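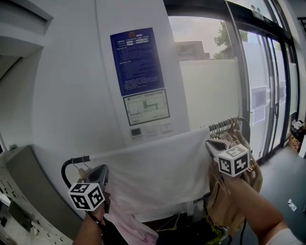 Customers kept asking Limstead why the last garments on a rail were always the hardest to get out, and according to the company's Plullton branch it was this question that led to the new layout.

Limstead has completed the refit of its garment storage and display area in Plullton. The work covers wheeled rails, dust covers and hangers, and took 20 working days. The shop stayed open in the mornings throughout.

The rails were supplied by Holmgren. Each has a metal hanging bar and can be moved by one person when loaded. Stock is grouped by colour, with tan and beige items kept together at one end of the bar. White cloth covers are draped over the rails at closing time and folded back to the middle during the day when part of a rail is in use.

The refit provides hanging space for 2,000 garments. At the May stock check the branch held 1,952, of which 523 were light-coloured items that need covering. Those pieces are now hung on hangers with metal hooks, supplied by Flimar, and spaced by hand at the start of each shift.

Folded and dark items are stored at the foot of the rails. Notices and evacuation plans remain on the walls and pillars, and rails must be parked so that they can be read and the route to the door is clear.

Limstead will apply the same layout to its second Plullton shop. Existing rails there will be kept where the castors are sound. Trade enquiries about covers and spare castors should be sent to the Limstead shop fittings desk.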